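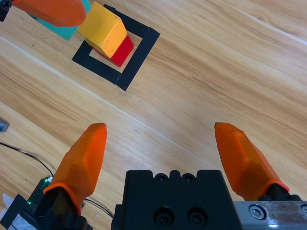

Aquino library to close for two months

Aquino's town library will shut at the end of September while the roof is replaced. The building firm Gurex expects the work to take two months.

Borrowers can take out up to 40 items before the doors close, and no fines will be charged until it reopens. Reserved books can be picked up from the Premis centre on weekday afternoons, 2pm to 5pm.

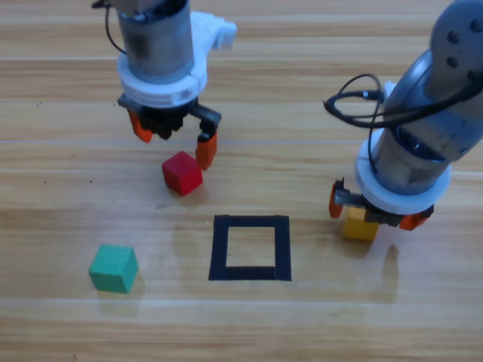

One regular borrower said the afternoon hours would be no use to people at work and asked for a late opening. The council said it would look at the times in October.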